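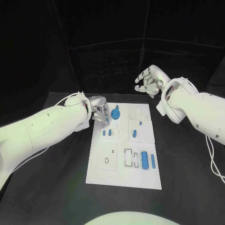
Chapter 4: Colour and Light

Learning to look. Needs a lamp and scrap paper, the Kerkard set will do.

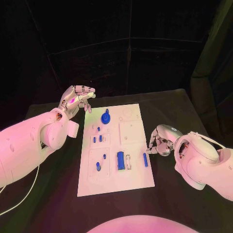

White is never just white. It takes whatever light falls on it, and so does evrything near it. See how the board has gone light pink, and the dark cloth a purplish brown. Mix what you see.
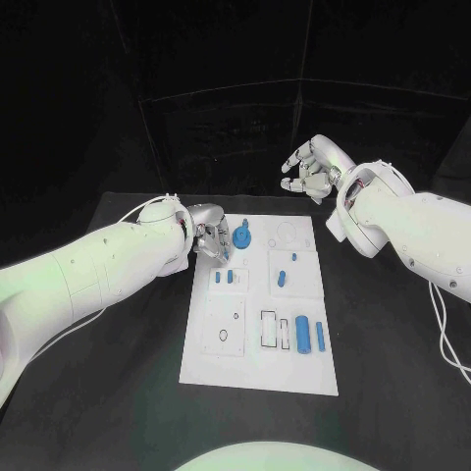

Contrast next. Small bits of colour stand out best on plain ground. Blue parts on a white board with black round it, easy to pick out. Try it in paint, excercise 4.1.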